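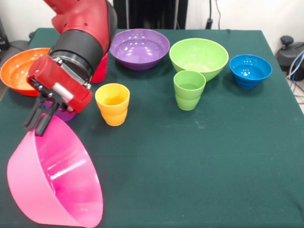

Colors on the Green Cloth

Welcome to another page of the Pandia table gallery! I have had a soft spot for bright plastic tableware for longer than I care to admit, and the dishes on this page are the ones I go back to whenever the weather turns nice and I start thinking about eating outdoors. The cups and bowls come from the Wulline set, which I started collecting in May and have been adding to ever since (the purple took me 2 tries to find, and I paid too much shipping both times). The dark green cloth is from Ismail, on the corner, and it makes every one of those colors sing.

I like them best when they're spread out every which way before anyone has decided what goes where, but a good stack is a lovely thing too, and it saves so much shelf space that I can almost justify buying more.

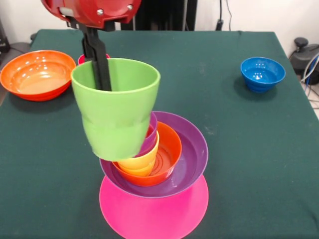
Pink plate on the bottom, then purple, then orange, with yellow tucked inside. The light green cup is just over the top.

If you are stacking your own, start with the widest piece and let each one settle before you add the next. I used to go strictly by color, which looked pretty and wobbled terribly. Now I go by size and let the colors fall however they like, and I think the stacks look better for it. 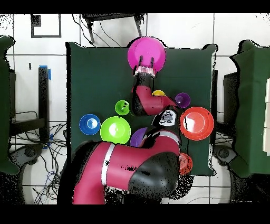
The bowls are the pieces I would tell a beginner to buy first, before any cups or plates. The big ones do for salad or chips, the little ones for dips and olives, and they wash up in no time after a long lunch. Kuvedier had small ones for 2 dollars apiece when I last stopped in, and I came home with 9, so do go and look if you're nearby.

Page updated Jul 11, 2006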